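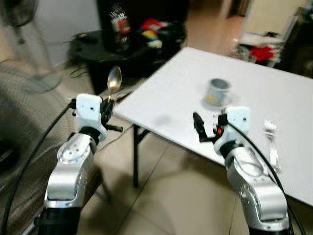
Robotics > Two-arm setups > Faults and safety

Reading time: 2 minutes

Right gripper drops out when the arm reaches across, left one is fine

Two-arm rig, two-finger grippers, doing table-setting runs: spoon, fork, cup. The left side will hold a spoon all evening. The right stops responding partway through a reach, the orange-red light on its side stays on, and whatever it was holding ends up on the floor tiles. Happened 12 times out of 178 runs in December. Supplier (Gosselin) says it's a software timeout and wants me to pay for the Prondinow update. I've read the release notes and can't find a word about timeouts. Has anyone had this cured by an update, or am I being sold something?

Posted by stunlow_bench

I wouldn't pay yet. A timeout in the software ought to hit both sides sooner or later, and you say yours only hits one. Look at the cable first. If it loops out from the wrist and down the outside of the arm, it gets bent in the same place on every reach, and the strands go inside the jacket where you won't see it. Power off, swap the left and right wrist cables, run it again. If the fault moves to the left, you've got your answer for the price of a cable. Mine went at around 3000 cycles, though I don't treat that as a rule.

Two other things. Don't read much into the light. On my pair it only meant the gripper had power, and it stayed lit through every drop, so check your own manual. And keep your hands off the table while you test. Mine came back to life without warning and closed on whatever was between the fingers. Use the stop button every time you reach in, even to pick up a fork.

Posted by Jorkuseo

Update fixed mine. Version 21, no drops since. Might have been the restart, I suppose, I didn't check.

Posted by twoarms_shed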